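3.2 What we asked people to sort

I should say up front that I came to this study as somebody who argues with her own family over the trash, so I had opinions about packaging long before I had a method (Hằng Giáp, who ran the sorting days with me, will confirm this at length). What we wanted to know was pretty simple: when a thing is mostly paper but has something else attached, do people take the something else off first?

A plain flat box is easy. Everybody knows where that goes! The trouble starts with the extras, like tape, plastic windows, foam corners and string. So we built our set of 30 items around those extras, and we kept the boxes small so that folks could turn them over in their hands and think about them. The tied box became my favorite of the whole lot. It has string going both ways across it, crossing on top like an old bakery parcel, and it asks a person to make a choice: untie it, cut it, slide it off, or just drop the whole parcel in as it is.

We used blue bins throughout, on a bare white table, and we left the walls plain too. At our first site, Sandineck, we had put up a poster with sorting tips, and people kept reading the poster and ignoring the box, so down it came.

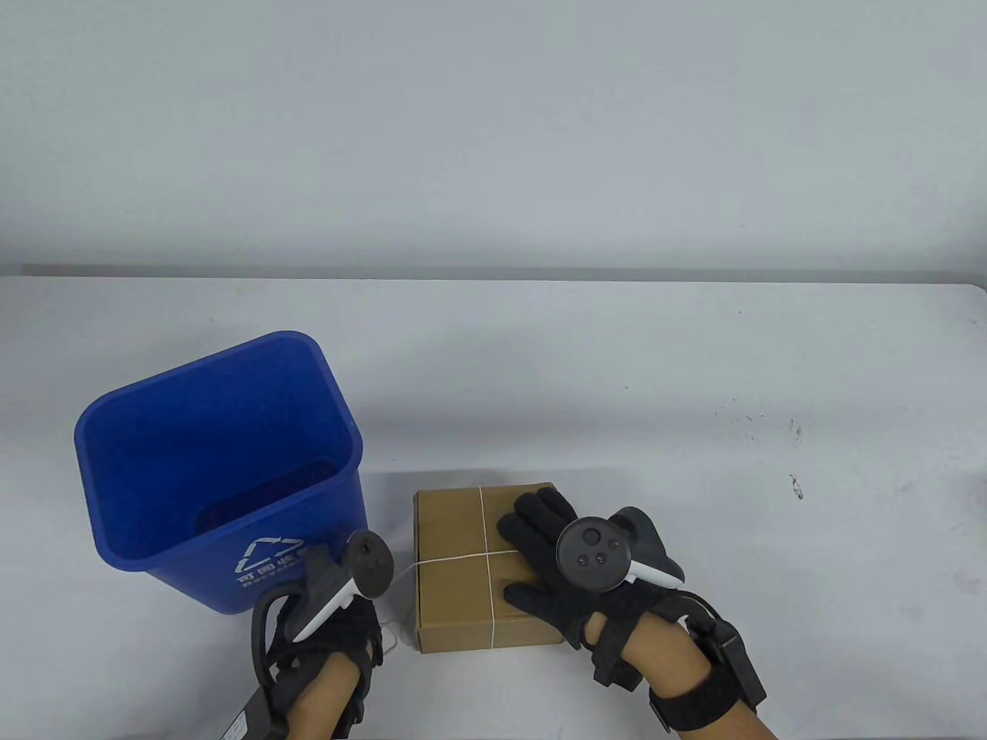

Figure 3. The string-tied cardboard box beside the blue recycling bin.

3.3 String, and why it got its own code

In our first coding sheet, string was lumped in with tape under "fasteners." I really wish we had caught that sooner. Tape mostly stays put and people forget it's there, while string is something they notice, tug at and have feelings about. One person at the Closivham site told us she saves every piece in a kitchen drawer, and after that we heard about an awful lot of kitchen drawers.

We split the code on Tue 10 July and went back over the earlier sheets by hand. Each tied box now gets one of 3 marks: string left on, string removed and thrown out, or string removed and kept. Knots that were picked at and then abandoned count as left on, which Hằng and I went back and forth on (she wanted a separate mark, and she may well be right).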